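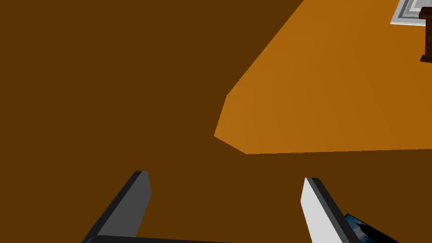 짙은 갈색과 주황빛 갈색

목공·마감 게시판 > 질문
제목: 식탁 상판 색, 진한 갈색으로 갈지 주황기 도는 갈색으로 갈지
글쓴이: 느린대패
2024년 11월 30일

식탁을 새로 마감하려고 합니다. 상판은 오크 집성판이고 길이 207cm입니다. 예전에 발랐던 바니시가 군데군데 벗겨져서 다 갈아냈고, 지금은 맨나무 상태입니다. 샌딩은 180방까지 했습니다.

후보는 두 가지입니다. 하나는 Fustix 스테인 진한 갈색을 올리고 수성 바니시로 덮는 것, 다른 하나는 Skesta 하드왁스오일 중에서 주황기가 도는 색을 바르는 것입니다. 집사람은 진한 쪽을 원하고 저는 밝은 쪽이 좋습니다. 식탁이 놓일 곳은 북향이고 저녁에는 전구색 등을 켭니다. 바닥은 밝은 회색 타일입니다.

아이가 둘이라 물이나 국을 자주 흘립니다. 색도 색이지만 관리가 쉬운 쪽으로 가고 싶습니다. 써보신 분들 의견 부탁드립니다.

답글 1 / 옹이많은집
북향이면 진한 갈색은 낮에 거의 검게 보입니다. 저희 집이 그렇습니다. 매장에서 본 샘플은 따뜻한 밤색이었는데 집에 두니 초콜릿색도 아니고 그냥 어둡습니다. 먼지도 잘 보입니다. 닦고 나서 십 분이면 다시 앉습니다.

저라면 오일로 갑니다.

답글 2 / 도막두께
관리가 목적이면 바니시입니다. 오일은 물 흘리고 바로 안 닦으면 자국이 남습니다. 아이 둘 있는 집에서 매번 바로 닦는 게 되나요? 저는 안 됐습니다. 오일 식탁 쓰다가 결국 2년 만에 갈아내고 폴리우레탄 올렸습니다.

색은 둘 중 아무거나 하셔도 됩니다. 먼저 마감 방식을 정하고 그 안에서 색을 고르세요.

답글 3 / 느린대패 (글쓴이)
>도막두께
폴리우레탄은 몇 회 올리셨나요? 그리고 뜨거운 냄비 놓았을 때 하얗게 뜨는 현상은 없었는지 궁금합니다. 예전 바니시가 그것 때문에 망가졌습니다.

답글 4 / 도막두께
세 번 올렸고 사이사이 320방으로 가볍게 문질렀습니다. 냄비는 받침을 씁니다. 맨 상판에 놓으면 어떤 마감이든 곤란합니다.

답글 5 / Irja_T
저는 의견이 다릅니다. 오일의 장점은 자국이 생겨도 그 부분만 손볼 수 있다는 점입니다. 바니시는 한 군데가 깨지면 그 틈으로 물이 들어가고, 부분 보수를 하면 경계가 보입니다. 결국 전체를 갈아야 합니다. 글쓴이 분이 지금 하고 계신 작업이 바로 그 결과 아닌가요.

저는 Skesta를 6인용 식탁에 쓰고 있습니다. 자국 난 곳을 흰색 패드로 문지르고 오일을 얇게 다시 바르면 다음 날에는 구분이 안 됩니다. 다만 유색 제품은 무색보다 보수가 까다롭습니다. 덧바른 자리가 조금 진해질 수 있습니다.

답글 6 / 도막두께
>Irja_T
흰색 패드로 문지르고 다시 바르는 걸 얼마나 자주 하시는지가 문제죠. 저는 두 달에 한 번꼴로 했습니다. 그건 관리가 쉬운 게 아닙니다.

답글 7 / Irja_T
저는 일 년에 한두 번입니다. 두 달에 한 번이면 처음에 오일이 덜 먹었거나 너무 고운 방수로 샌딩하셨을 것 같습니다. 표면이 매끈하면 오일이 잘 안 들어갑니다.

답글 8 / 도막두께
240방까지 했습니다. 그게 원인일 수는 있겠네요. 그래도 국물 자국 얘기는 그대로입니다.

답글 9 / 톱밥주의
색 얘기로 돌아가면, 전구색 등 밑에서는 주황기가 훨씬 세집니다. 낮에는 괜찮던 색이 저녁에는 호박색처럼 됩니다. 회색 타일이 차가운 색이라 대비도 커집니다. 저는 부담스러워서 등을 4000K로 바꿨습니다. 등을 바꿀 생각이 없으시면 주황은 한 단계 눌러서 고르세요.

그리고 같은 색이라도 빛 받는 쪽하고 그늘진 쪽은 아예 다른 색으로 보입니다. 상판 윗면만 생각하지 마시고 측면과 다리까지 같이 보셔야 합니다. 다리는 무슨 색인가요?

답글 10 / 느린대패 (글쓴이)
다리는 검은색 철제입니다. 등은 바꿀 계획이 없었는데 생각해 보겠습니다. 전등갓이 천이라 빛이 더 노랗게 나오는 것 같기도 합니다.

답글 11 / 옹이많은집
검은 다리에 진한 갈색 상판이면 더 무겁습니다. 저는 계속 밝은 쪽에 한 표요.

답글 12 / 호두까는사람
저는 진한 쪽입니다. 밝은 회색 바닥이면 상판이 어두워도 답답하지 않습니다. 오히려 어중간한 주황이 십 년 전 가구처럼 보입니다. 오크에 주황 올리면 결이 도드라져서 더 그렇습니다. 취향 문제이긴 한데 북향이라고 무조건 밝게 가라는 말에는 동의하기 어렵습니다.

먼지는 밝은 상판에도 앉습니다. 덜 보일 뿐입니다.

답글 13 / 옹이많은집
덜 보이는 게 중요한 겁니다.

답글 14 / Eglitis55
공방에서 마감 일을 합니다. 몇 가지만 적습니다.

먼저 자투리에 시험하세요. 같은 판에서 나온 조각이 가장 좋고, 없으면 상판 뒷면에 하시면 됩니다. 시험 조각도 본판과 똑같은 방수로 샌딩해야 합니다. 오크는 기공이 커서 스테인이 거기에 고이고, 닦아내는 시간에 따라 색이 꽤 달라집니다. 바르고 5분 뒤에 닦은 것과 15분 뒤에 닦은 것을 나란히 두고 보세요.

조각이 마르면 식탁 자리에 눕혀 놓고 낮과 저녁에 한 번씩 보시면 됩니다. 세워 놓고 보면 빛이 다르게 떨어져서 판단이 틀어집니다.

수성 바니시를 유성 스테인 위에 올릴 때는 건조를 충분히 하셔야 합니다. 저는 겨울에는 사흘 둡니다. 통에 적힌 시간은 실온 기준이라 난방 안 되는 곳에서는 맞지 않습니다. 덜 마른 위에 올리면 방울처럼 밀립니다.

오일 묻은 걸레는 펴서 말리거나 물에 담가 두세요. 뭉쳐서 쓰레기통에 넣으면 저절로 불이 붙을 수 있습니다.

답글 15 / 느린대패 (글쓴이)
자세한 답변 감사합니다. 잘라낸 조각이 남아 있어서 그걸로 해보겠습니다. 작업은 베란다에서 하는데 밤에는 꽤 춥습니다. 바른 뒤에 거실로 들여놓는 게 나을까요?

답글 16 / Eglitis55
들일 수 있으면 들이세요. 대신 환기는 하셔야 하고, 갑자기 온도가 바뀌면 판이 휠 수 있으니 바르기 전부터 거실에 하루 두는 편이 낫습니다. 한쪽 면만 바르지 마시고 뒷면도 최소 한 번은 발라 주세요. 뒷면을 비워 두면 습도가 변할 때 한쪽으로 휩니다.

답글 17 / 톱밥주의
뒷면까지 바르라는 말에 동의합니다. 저는 안 발랐다가 겨울에 양 끝이 들렸습니다. 다리 고정하는 나사 구멍도 길쭉하게 뚫어서 판이 움직일 여유를 주세요.

답글 18 / 가격만봄
두 제품 값 차이는 얼마나 나나요? 오일은 비싸다고 들어서 망설이는 중입니다.

답글 19 / Irja_T
제가 간 가게에서는 오일이 두 배 조금 안 됐습니다. 그런데 바니시와 스테인을 따로 사면 결국 비슷합니다. 작은 통 하나로 식탁 양면을 두 번 바르고 남았습니다.

답글 20 / 도막두께
바니시는 남은 걸 오래 못 쓴다는 단점이 있긴 합니다. 뚜껑에 막이 생겨서 버린 게 여러 통입니다. 이건 오일도 마찬가지인가요?

답글 21 / Irja_T
오일도 굳습니다. 작은 유리병에 가득 채워 옮겨 두면 조금 낫습니다.

답글 22 / 느린대패 (글쓴이)
조각에 둘 다 발라서 식탁 자리에 두고 봤습니다. 집사람도 진한 색은 낮에 너무 어둡다고 합니다. 반대로 저는 저녁에 본 주황이 생각보다 셌습니다. 그래서 Skesta 주황 계열에 무색을 섞어 색을 낮추는 쪽으로 이야기하고 있습니다. 같은 회사 제품끼리 섞어도 된다고 통에 적혀 있습니다.

바니시를 완전히 포기한 건 아니고, 오일 바른 조각에 간장하고 김칫국물을 떨어뜨려 두었습니다. 그거 보고 정하겠습니다.

답글 23 / 호두까는사람
섞는 비율은 저울로 재서 적어 두세요. 나중에 보수할 때 같은 색을 못 만듭니다.

답글 24 / 도막두께
김칫국물 결과 올려주세요. 한 시간 뒤에 닦은 것과 하룻밤 둔 것 둘 다요.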